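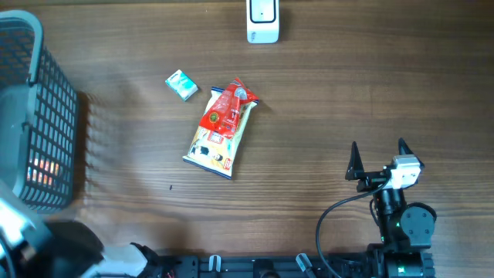 Sorting Snack Packets and Small Boxes

Sort on a bare table, not inside the cupboard. Clear one end of the table, wipe it, and dry it before anything goes down. Crumbs and grit get pushed into the seals of flexible packets and end up on the shelf.

Stacking flexible packets

Put the larger packet at the bottom and the smaller one on top. A large packet on a small one slides off as soon as the shelf is bumped. Overlap the two so that one end seal of the lower packet stays exposed. The date is often printed on or near a seal, and an exposed seal can be read without lifting the stack.

Keep stacks to 2 packets for anything brittle, such as crackers, puffs, or thin wafers. Nuts and hard candy can go higher.

Do not fold a sealed packet to make it fit. Air inside the packet protects the contents, and a hard crease can open a pinhole in the film. Crinkled wrappers are fine as they are. Press a packet lightly between both palms and listen at the seals. If it hisses or goes flat, open it that week or move the contents to a jar.

Small boxes

Cartons stay separate from packets until the end. They have square corners, and the corners puncture film. Stand them on edge at the side of the bin with the printed end facing out. Tape any end flap that has lifted. Where the outer carton is damaged but the inner pouch is sound, cut the date panel off the carton and clip it to the pouch.

Opened packets

Squeeze out the air, roll the top down twice, and clip across the full width. A clothespin in the middle leaves both corners open. Write the opening date on masking tape, since marker rubs off shiny film. Anything sugary goes into a lidded container after opening, even if clipped.

Bins

A shallow bin works better than a deep one. Shona Laing measured hers at 80 mm inside height, and it takes a two-packet stack with room to get fingers under. Line it with plain paper and change the paper when it gets greasy.

Weight matters on wire shelves. Keep each bin under 1000 g, contents included, or the wires will mark the base.

Wood tabletops

Oil from snack packets leaves dull spots on finished wood. Wipe with a damp cloth and one drop of dish soap, along the grain, then dry in the same direction. Avoid scouring pads. For a spot that stays, repeat the next day before trying anything stronger.

Check the bins every Tuesday, or whichever day the groceries come in. Older dates go to the front.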